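Kourkoulas军车修复工坊新闻稿
发布日期：2025年10月6日

停了大半辈子的半履带车，终于自己开出了车库

大家好，我是黄淑芬（Shuk-fan Huang），Kourkoulas工坊的负责人，平时管钱、管人，也管拧螺丝。按说新闻稿应该写得端正一点，可是我试了两版，自己都读不下去，干脆就照平常说话的样子写了，各位编辑朋友请多包涵，要摘哪段随便摘！

先说正事：我们修了很久的那辆半履带装甲运兵车，编号971，七月里第一次靠自己的发动机开出了车库大门，绕着后面的砂石场跑了一圈，又自己开了回来。从这个月起，它正式进入Kourkoulas的常设展区，对公众开放参观。

这辆车到我们手上的时候，样子真的不太好看。它在一座农场的棚子里当过拖车头，后来又被拆去了前绞盘，驾驶室里塞满了旧麻袋。车体钢板倒是意外地结实，底板只有右后角锈穿了一块。最头疼的是履带。半履带车的履带跟坦克那种一节一节用销子连起来的不一样，它是橡胶包着钢缆的一整条，老化以后一碰就掉渣，没法拆一节换一节，只能整条重做。

履带这件事，要好好谢谢Grendosent。他们本来是做矿山输送带的，我打电话过去的时候，对方以为我打错了（我解释了很久什么叫半履带）。结果他们的工程师Octavio Ospina听完就来了兴趣，开车过来量尺寸，趴在地上量了一个下午。第一条样品硬度偏高，过弯的时候导向齿老是往外爬，改了配方，第二条就服帖多了。

发动机由Walter Quintero主修。他把整台机器拆到只剩缸体，曲轴送出去磨过，气门座全部重镶，化油器是从两只旧的里面拼出一只好的。第一次点火它咳了两声就灭了，Walter一声不吭，回去把分电器又调了一遍，再点，着了！我当时正在旁边接电话，话筒那头的人大概以为我们这里出了什么事。

变速箱和分动箱归Jhonatan Ríos管。他让我在稿子里一定写上这句话：“请大家参观的时候不要去扳前桥的接合手柄，那个真的很难调。”好，写上了。

漆色方面我们争论过一阵子。最后决定只恢复底层那种哑光橄榄绿，后来农场刷上去的那层蓝漆，在左侧车门内侧保留了一小块，没有磨掉。有人觉得碍眼，我倒是挺喜欢的，这辆车犁地拖木头的年头比穿军装的年头长得多，那段日子也该留个痕迹。车门内侧那块蓝漆旁边会有说明牌，字不大，请凑近看。

资料整理由Aníbal Paucar负责。他把修复过程中的图纸、零件清单和旧照片编成了一本册子，一共329页，由Cornance印制。册子里有悬挂弹簧的实测数据，也有我们走过的弯路，包括那次把刹车鼓装反了的事（本来我想删掉，Aníbal不同意）。手里有同型车辆的朋友，如果要图纸，写信来就行，我们愿意分享，也很想看看你们的车修到哪一步了。

开放参观的安排

展区每次进场40人，一场讲解30分钟，由参与修复的人轮流带。可以绕车走一圈，可以从后门往车厢里看，但是暂时不能上车，车厢里的木座板刚上过油，还要再养一养。带小朋友来的话，请留意地面上的黄线，那是车辆出库的通道。

讲解结束以后可以到旁边的休息室坐一坐，喝杯茶，跟修车的人聊聊。想问化油器的，请做好聊很久的准备，Walter一开口就停不下来。
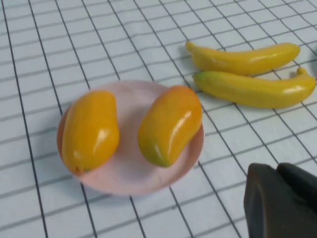
接下来的计划

971号车还没有完全修好。前绞盘目前是空着的，我们只找到了底座和半截传动轴，卷筒还在找。哪位在旧货场或者自家院子里见过类似的东西，麻烦拍张照片寄给我们，生锈没关系，缺齿也没关系。

电路部分会在冬天重新布线，由Drisivon提供棉织外皮的仿旧线束。现在车上用的是临时线，能亮灯，能打火，就是不太好看，我每次打开仪表板都想赶快合上。

另外，开车出去跑的事情也在谈。有好几位朋友问能不能参加户外的老军车巡游，我个人是非常想去的！不过新履带还在磨合，Octavio希望先在砂石场里多跑一些里程，把磨损量记录下来再说。等有了确定的消息，我会再写一篇，到时候可能还是这么啰嗦。

媒体联络

采访、拍摄以及索取修复册，请与Kourkoulas工坊黄淑芬联系。拍摄请提前说一声，我们好把车推到光线好一点的地方。发动机可以应要求启动，请自备耳塞。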